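Flolia's big worktops are in, and they're up to the job

Wednesday, February 3, 2021

Flolia, the shared kitchen and making space on the Salazar estate, has new white worktops, and what a difference they make! The old brown benches went out at the end of January after years of hard service, and the room already feels twice as bright.

The new tops have a matt finish with a very slight pebbly feel to it, so papers stay put and the overhead lights don't bounce back into your eyes. They came from Mavex, a small workshop two streets away, and were paid for out of the 3,000 pounds raised at last year's open days. The final bill was 1,193 pounds, fitting included, so there is a healthy sum left over for shelves and (at long last) a decent sink.

White was the popular choice by a long way. When members were asked, 187 of them voted for it, well ahead of grey and the speckled green. A few people did worry that a pale surface would show up every last crumb. It does, and plenty of us think that's a good thing. Seed cake, burnt toast, pencil shavings, the gritty bits that drop out of a plant pot: on the old benches it all vanished into the grain and stayed there for weeks. 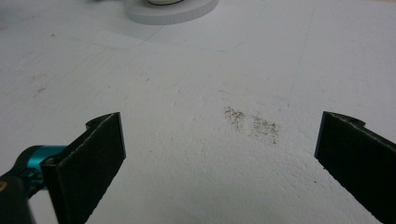 Dry bits are best dealt with before any water goes near them. Push them together with a soft brush or a piece of folded card, working inwards from the outside so the fine stuff doesn't spread, then sweep the lot into a pan. After that a damp cloth and a drop of washing-up liquid will do. Please don't use scouring pads, however tempting, and do put a board down before you get a knife out. Light scuffs can be rubbed gently with a soft cloth, and the odd faint mark is nothing to fret over on a surface that is meant to be used.

Brushes and pans are hanging by the door, one set for food and one for craft work, with coloured tape on the handles so they don't get mixed up. Clean cloths are in the top drawer.

Fudico, the Salazar bread and pastry group, will be first to put the tops through a proper floury morning, and we can't wait to see the results (and eat them!). Members can book a stretch of worktop in the usual way, using the sheet in the entrance hall.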